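Section 4: Surface Cleaning of Varnished Oil Paintings on Canvas

Applies to: Plisby portable cleaning station, with Vekela low-pressure table fitted
Prepared by: Celeste Olivares, paintings conservation
Checked by: Kumaresan Thevar

4.1 Scope

This section covers the removal of surface dirt from a varnished oil painting after the structural work in Section 3 has been completed. It does not cover varnish removal (Section 5) or the treatment of unvarnished or matte paint layers (Appendix C).

The procedure assumes a painting that has been removed from its frame, examined under raking light and photographed front and back. If any of these steps is outstanding, return to Section 2.

CAUTION: Do not begin surface cleaning where there is active flaking. Faced areas must be consolidated and left for the full setting period given on the adhesive data sheet.

4.2 Before you start

1. Record the temperature and relative humidity of the room on the treatment sheet. Repeat the reading at the end of each working session.

2. Confirm that the canvas is supported from behind. On stretchers with a centre crossbar, insert the padded boards on both sides of the bar. The boards must be flush with the bar and must not press against the canvas.

3. Check the accession number on the stretcher against the number on the treatment sheet. Where a later number has been added over an earlier one, enter both.

4. Examine the reverse for labels, inscriptions and patches. Paper labels are to be covered with silicone release film before any moisture is used near the tacking margins.

Note: Paintings lined before 1940 in this collection were generally lined with glue paste. Treat any lining of unknown date as glue paste until a sample has been tested.

4.3 Setting the extraction

1. Position the extraction hood on the side opposite the operator's working hand.

2. Lower the hood until its edge clears the highest point of the stretcher by 625 mm.

3. Turn the selector to 8. The indicator changes from amber to green when the airflow is stable.

4. Hold a strip of tissue at the centre of the painting. The tissue should lean toward the hood without fluttering. If it flutters, reduce the setting by one step and test again.

CAUTION: Do not run the hood at the maximum setting over loose facing tissue.

4.4 Laying out the work area

Keep solutions, swabs and waste apart. Nothing is to be passed across the face of the painting. Vessels belong on a rimmed tray on a separate table, at the same height as the working surface or lower.

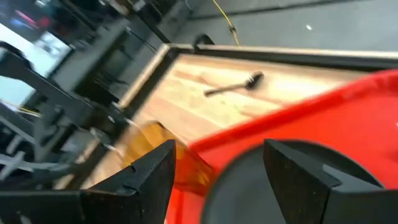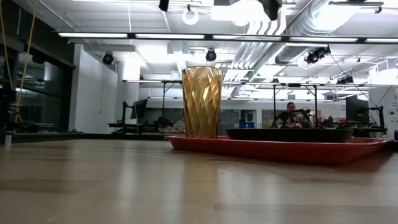 1. Decant only the quantity of solution needed for one session. Label each vessel with its contents, its concentration and the initials of the person who prepared it.

2. Place used swabs in a lidded metal container. Swabs bearing pigment are kept separately in a glass jar and reported under 4.7.

3. Remove rings, watches, lanyards and badge clips. Sleeves are to be buttoned or rolled above the elbow.

4.5 Dry cleaning

1. With a soft goat-hair brush, work from the top edge to the bottom in parallel strokes, guiding loose dust toward the nozzle of the vacuum. The nozzle is held off the surface and covered with gauze.

2. Brush the tacking margins last, using a second brush. Do not return this brush to the painted face.

3. Turn the painting and vacuum the reverse at the lowest suction. Debris trapped between the lower stretcher bar and the canvas is eased out with a thin flexible spatula, curved side toward the canvas.

4. Keep any keys, nails or fragments found behind the bar. Bag them and mark the bag with the accession number and the position in which they were found.

Note: Bulges along the lower edge are often caused by accumulated debris and may relax once it has been cleared. Wait overnight before deciding whether local flattening is required.

4.6 Aqueous cleaning

4.6.1 Test areas

1. Select test areas at the edges, normally under the rebate line. Include at least one light passage, one dark passage and one red or brown glaze if present.

2. Test in this order: deionised water; pH-adjusted water; Avden buffered solution at half strength; Avden buffered solution at full strength. Stop at the mildest option that removes the dirt.

3. Roll a barely damp swab over the test area. Do not rub. Examine the swab under magnification for colour.

4. Clear the area with deionised water and allow it to dry fully before judging the result. Blanching may not appear until the surface has dried.

CAUTION: Any colour on the swab other than grey or yellow-brown is to be treated as pigment until shown otherwise. Stop work and proceed to 4.7.

4.6.2 General cleaning

1. Divide the painting into working areas that follow the composition. Do not end a session in the middle of a face, a hand or an even area of sky, where a tide line would be difficult to correct.

2. Clean each area with rolled swabs, changing the swab as soon as it is evenly soiled.

3. Clear each area twice. The second clearing swab should come away clean.

4. Blot residual moisture with a folded lint-free cloth. Do not use forced air.

5. Mark the completed area on the overlay and enter the solution, the number of passes and any observations on the treatment sheet.

Worked entry, Jin altarpiece, left panel, accession 1335: "Drapery, lower left. Avden half strength, two passes, cleared twice. Moderate grey dirt. Old retouching along seam insoluble, left in place. Slight blanching at hem, to be monitored. KT, March."

4.7 If pigment is found

1. Blot the area once with a dry swab. Do not clear it with water.

2. Photograph the area under normal and ultraviolet light.

3. Enter the location on the overlay in red pencil.

4. Suspend aqueous cleaning on that colour across the whole painting until the sample has been examined. Other colours may continue if their test areas were sound.

4.8 Closing down

1. Cap all solutions. Discard decanted solution; it must not be returned to the stock bottle.

2. Leave the extraction running for the period shown on the hood's rating plate, then switch off at the wall.

3. Cover the painting with a tented sheet of polyethylene that does not touch the surface. Leave both ends open.

4. Sign the treatment sheet and file the overlay with it. Varnish assessment continues in Section 5.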